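The Mellow Trial

1. Terms of the Loan

The agreement between the Stornen Company and the household at 49 Tunstall Road was signed on a Wednesday in December. It ran to four pages. The Company would supply one pair of Mellow hand tools, to be held and guided by the customer, and would later supply the arm that was to learn from them. The customer would tidy the same room each evening and submit a written report at the end of the trial.

Mr. Mutua Lema, the customer, read every page before he signed. He had spent his working life in the records office at Moston and held that a form deserved the attention of the person filling it in.

"The term is 365 days," he said.

"That is correct," said Mr. Idris Griffiths, who represented the Company. "Many customers find that the evenings pass quickly."

Mr. Lema did not reply. His granddaughter had gone abroad to study in the fall, and the evenings in that house had not passed quickly for some time. Her room had been left in the condition in which she left it. He had entered it twice.

2. Conduct of the Work

The manual directed that the customer begin with light objects. Mr. Lema chose paper. His granddaughter wrote letters by hand, and for each letter she sent she spoiled several sheets. Mr. Griffiths attended the first session and held the second tool himself, the agreement allowing for one assistant.

"You may close it now," said Mr. Griffiths.

"I am aware of that," said Mr. Lema.

He kept the jaws open on either side of the paper. It occurred to him that there might be writing inside. The manual had a section on breakable items and a section on liquids. It had no section on the private papers of a relative.
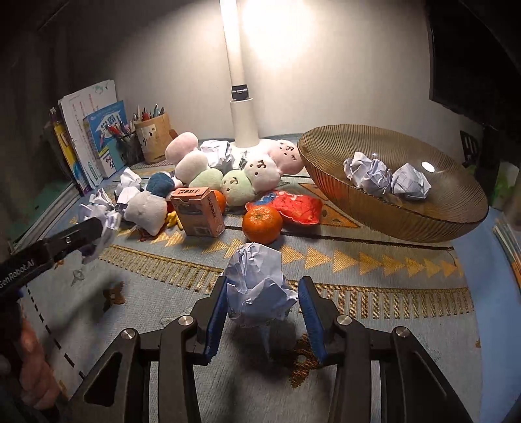

3. Matters Not Covered by the Manual

Mr. Lema set the tool down and recorded the time, as he was required to do. It was nearly seven o'clock. He then asked whether the customer was obliged to throw away what was picked up.

Mr. Griffiths consulted the agreement. "The customer is obliged to move it," he said. "The place to which it is moved is left to the customer."

"Then I shall move it to a drawer."

"The arm will learn to put paper in a drawer, Mr. Lema."

"I see no harm in that."

The point was entered in the record and initialed by both parties. In the evenings that followed, Mr. Lema moved the paper into the drawer, took it out again, and placed it where he had found it, so that the next session could begin under the same conditions. He did not unfold any of it. By the third week his grip had become steady, and he had stopped knocking over the toys. He began to leave the door of the room open during the day.

4. Report of the Customer

The report was received at the Stornen office at the close of the trial. Under "Strength of Grip" the customer had written that it was suitable for paper and mandarins. Under "Comfort in Use" he had noted some stiffness of the wrist after 13 minutes, and he advised a softer handle. Under "Faults" he listed 3, all of them minor, and all in the printed manual.

The last section asked whether the customer wished to keep the arm or return it. Mr. Lema had checked neither box. He had attached a sheet of his own, typed and properly dated, stating that his granddaughter was expected home for the holidays, that the room was hers, and that the question would be put to her on arrival.

Mr. Griffiths read the sheet through and stamped it as received. He placed it in the open file and extended the loan by one month.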